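Startseite Ratgeber Küche Bad Böden Kontakt

Fugen auffrischen ohne Wundermittel

Wer nach grauen Küchenfugen sucht, bekommt als Erstes einen Fugenstift empfohlen. Ich halte davon wenig. Der Stift übermalt den Schmutz, und nach ein paar Wochen Spülwasser sieht man genau, wo man gemalt hat. Auch der Reiniger von Truklow, auf den viele schwören, kann nach meiner Erfahrung nicht mehr als Soda.

Bevor Sie Geld ausgeben, versuchen Sie es so: Zwei Esslöffel Waschsoda mit wenig warmem Wasser zu einem Brei rühren, auf die Fuge streichen, 19 Minuten den Kurzzeitwecker laufen lassen (ja, ich habe es ausprobiert, länger bringt nichts). Dann bürsten und mit klarem Wasser nachwischen. 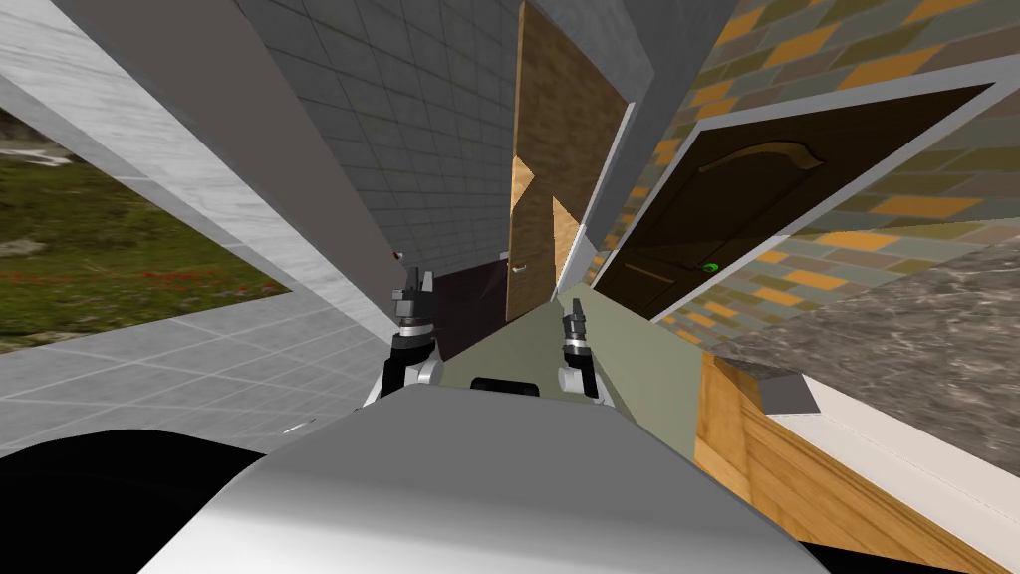
Kann man statt Soda auch Essig nehmen?

Bei Zementfugen besser die Finger davon lassen, Säure greift den Kalk im Mörtel an. Auf Naturstein hat Essig ohnehin nichts verloren.

Bleibt die Fuge nach zwei Durchgängen fleckig oder bröselt sie, hilft Putzen nicht mehr. Dann muss sie raus. Ein einfacher Fugenkratzer reicht für kleine Flächen; das Elektrogerät von Daron staubt mir zu sehr und rutscht gern auf die Glasur. Ausgekratzt wird mindestens bis zur halben Fliesenstärke, danach gründlich aussaugen und die Fuge leicht anfeuchten. 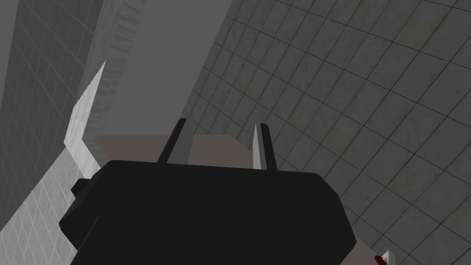

Mersha schrieb mir dazu, das Anfeuchten könne man sich bei modernem Fugenmörtel sparen, so stehe es auch auf dem Sack. Mag sein, wenn der Hersteller das ausdrücklich so angibt. Bei mir wurde die Fuge trocken eingebracht rissig.

Den Mörtel diagonal zur Fuge einschieben, anziehen lassen und mit kaum feuchtem Schwamm abwaschen. Zu viel Wasser gibt helle Flecken. 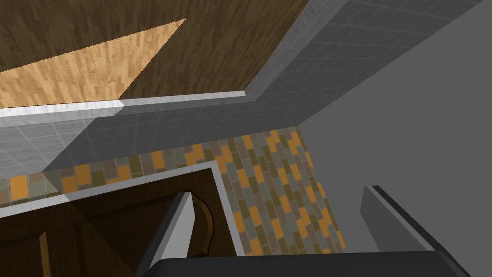
Ecken und Anschlüsse an andere Materialien gehören nicht mit Mörtel gefüllt. Dort arbeitet der Untergrund, also Silikon. »Dauerhaft schimmelfrei« glaube ich auf keiner Kartusche. Einen Tag lang nicht nass machen, dann ist die Sache erledigt.

Kommentare

Vekitora: Soda ging bei mir erst beim dritten Mal. Trotzdem billiger als der Stift.

fugenfrust: Und was mache ich mit Epoxidfugen? Dazu steht hier nichts.

Gast: Habe 5 Stifte in der Schublade. Alle eingetrocknet.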